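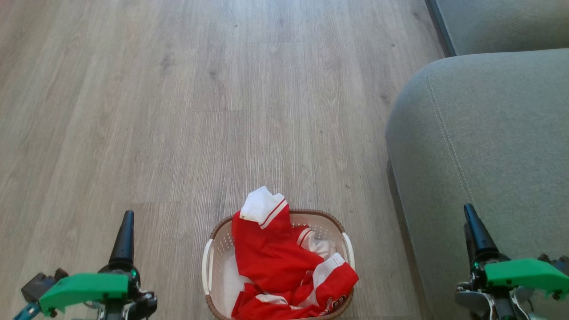 According to Duarte Quintela, the growth figures for Plalska say little about who was available to take the new jobs, and any account of the port expansion that starts with investment starts in the wrong place. He made the point in his comments on an early draft of this paper, and we have taken it as the starting point for this section.

Figure 2. Laundry basket with red and white clothing.

4.2 Household time and the supply of labor

The expansion of the port at Rorkik was planned on the assumption that most of the new jobs would go to people already living in the district. The planning documents took the number of residents of working age, subtracted those in work or full-time study, and treated what was left as the available labor force. Hours spent on housework and on the care of children or older relatives did not enter the calculation.

Our survey was sent to 2,174 households in the district, and 1,647 returned a usable form. One adult in each household reported paid hours, unpaid hours and travel time for the previous week. Unpaid hours were divided into cooking, cleaning, laundry, shopping, repairs and care. The form was in two languages and could be returned by mail or handed in at the district library.

The households that sent no adult into the new port jobs did not, on the whole, report a lack of interest in them. The reason they gave most often was the shift pattern. Egilsson, the largest of the employers that moved to the port, ran an early shift that began before the schools and the day nursery opened, and a late one that ended after the last bus to the outlying villages. Households with two adults could sometimes divide the day between them. Households with one adult and young children could not, unless a relative lived close by.

Travel time made this worse. Undetti is the farthest of the villages from the port, and its residents reported the longest trips in both directions. Several wrote in the margin of the form that they had been offered work and turned it down after trying the trip once. We did not ask about this directly and cannot say how common it was in the other villages.

Laundry and cleaning behaved differently from care. Respondents who moved from part-time to full-time work mostly kept the same weekly load of laundry and shifted it to the evening or the weekend. Care hours could not be moved in that way. For this reason we treat the two as separate variables in the model in section 5, although earlier work on the district put them together under one heading. Combining them hides most of the effect of opening hours on labor supply.

We also carried out 16 interviews with adults who had answered the survey. These were not meant to be representative. They were used to check how people had understood the questions, and they led us to recode one item. Many respondents had counted time spent at home waiting for a delivery or a repair as housework, while others had left it out. We removed waiting time from all unpaid hours where it could be identified.

Quintela has suggested that wages, and not hours, would explain the remaining gap between Rorkik and the villages. The data give some support to this. Starting pay at the port was higher than in the shops and guesthouses of the district, but after bus fares and paid child care the difference was small for parents of children under school age – and in Undetti it disappeared. We do not have good figures for informal child care, which several families paid for in cash or returned as favors, so the true cost may be lower than the one used here.

The district council opened the day nursery earlier in the morning from August of the second year. The survey was already closed by then, and the change is not reflected in our results. Employment records for the following months show more residents on the early shift, but the same period brought a second berth into use and a round of hiring at Egilsson. The two cannot be separated with the records available to us. A repeat of the survey, with the same form and the same households where possible, would be needed to do so.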